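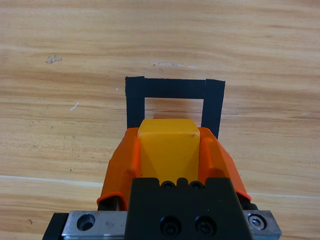
The Place for the Radio

When her aunt sold the shop in Lustitz, Eilidh Morrison received the table. It came in July with two men from Panasiuk, who carried it up the stairs and asked her to sign a paper with the number 3328 on it. Then they went away, and she was alone with the table.

She knew it well. As a child she did her school work on it while her aunt repaired clocks at the other end. She remembered the dark smudge, which was the size of her fingertip, and she remembered putting her finger on it when she could not find an answer. The thin white scratch was new to her. Somebody had made it in the years when she did not visit.

Her aunt had always kept the radio in one place, and around this place she put black tape. Inside the tape you did not put a cup, a screw or your elbow. The radio was a Ploltavus, heavy, with one good button. It did not come with the table. Her aunt kept it with her in the small flat in Grondulville, where it stood on the window sill and was, she said on the telephone, not happy.

"Is the tape still there?" her aunt asked.

"No. They cleaned it for the transport."

"Then you must put it again."

"But I have no radio."

"I did not ask you about the radio."

Eilidh bought a roll of black tape at the shop downstairs. She cut the left strip first, then the top one. For the right side she cut a piece that was a little too long, so it went over the end of the top strip and stood higher than it, and not quite straight. She thought about pulling it off. Her aunt's tape had been the same in one corner — she was almost sure of this — and she left it.

In the evening she ate her soup at the other end of the table. She had 28 letters to answer for her work, and she spread them on the wood, near the tape but not over it. Once her sleeve came too close and she moved her arm back quickly, as if someone had coughed.

At nine the telephone rang.

"I have spoken with the neighbour's son," said her aunt. "He has a car. He can bring it to you after the holidays, if you have the place for it."

Eilidh looked at the wood between the black lines.

"I have the place," she said.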